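Print this page | E-mail this page

Search products... Go

Filletus Soft Finger Set for Cloth Handling
Posted in January by the Justberg product desk

The Filletus is a soft finger set for laboratories which study how a robot can pick up clothes and other thin, flexible goods. It is delivered together with the training method Hou, so that a group can repeat our results on its own arm and then continue with its own garments.

A hard finger needs a very exact height when it closes on cloth. If it comes too low it pushes on the table, and if it is too high it takes nothing. The soft finger gives way a little, and the method Hou uses this. It learns from demonstrations in which a person guides the arm, and it looks only at the picture from the wrist.

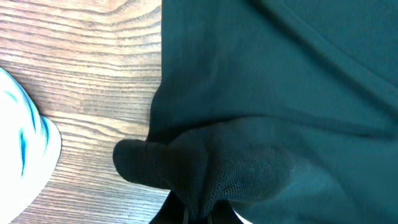

Hou does not need a model of the garment. It chooses a place where the material can be gathered, closes the fingers, and corrects the position during closing. We trained it with 114 demonstrations on tables of different kinds. A table with strong wavy grain, with the dark lines close together, is a good test for this, for the lines can be mistaken for folds by a simple edge detector. A rounded fingertip can also reach past the border of the cloth and over the bare wood while the material is bunched against the finger, and Hou must accept this as a normal grasp. In our first version such positions were marked as errors, and we had to label them again.

In the trial at the Fedwood laboratory we used 33 garments which were not in the training. Hou failed to get a grasp on three of them, all with a slippery lining. Thick towels were not tested.

Delivery contents
Soft fingers with black mesh cover, one pair
Spare covers: 9
Mounting plate and screws
Hou training files and written guide

The covers should be changed when the mesh becomes smooth. Please write the type of your arm in the order, as the mounting plate is different for each type.

Print this page | E-mail this page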